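Unitz Home Recording Handbook, second edition: my review

I've been recording household tasks with hand-held grippers for a while now, mostly laundry, and I've read a lot of house rules along the way. Most are two pages of somebody shouting in capitals. So when Unitz put out a proper handbook for people who record in real homes, all 172 pages of it, I was weirdly excited. I printed the whole thing! My printer has not forgiven me.

The good part first. The chapter on grasping cloth is the best I've read anywhere. It wants you to pinch a fold, lift, and let the fabric settle before you move on, and it's very firm that you don't scoop. I used to scoop all the time, because that's what my hands do with a sweater when there's no gripper attached to them. Knits get a section to themselves (rule 17 and everything under it), and I'd buy the book for that section alone. Bulky, stretchy stuff bunches up on you, and the book says to record the ugly folds too and leave them in the set. Yes! Thank you! 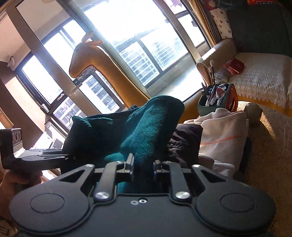 A teal knit in the fingers, both times.
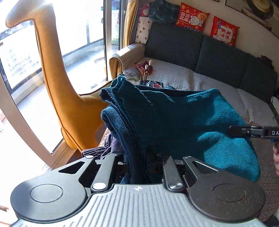 Now the chapter I argued with. "Preparing the Room" has 8 rules, and a few of them read like they were written by someone who has never lived in an apartment. Clear every soft furnishing within arm's reach? Where would it go? Mollel's free guide is looser on this and I like it better — it only asks you to keep the work surface free and put away anything with a name or address on it. The privacy pages in the Unitz book do get there in the end, but you have to dig. Anything readable in view, windows and walls included, should be checked before you start, and to me that belongs on page one.

The two-handed section is short but solid. You call out which hand is leading, you don't cross the grippers over each other, and if one hand loses the cloth you finish the attempt and mark it as a miss. Catrin Maddocks, who I swap notes with, thinks marking every miss slows you down too much. I did it all through August and got used to it pretty fast, so we've agreed to disagree.

Small gripes: the index is bad, the spiral binding on the paid copy snags on everything, and the sample log sheet has no space for fabric type, so I pencil it in the margin. The Esura log sheet has that box and you can use it with this book just fine.

If you only do hard objects, cups and boxes and so on, stick with the Mollel guide. For clothes I'd get this one, and start at rule 17.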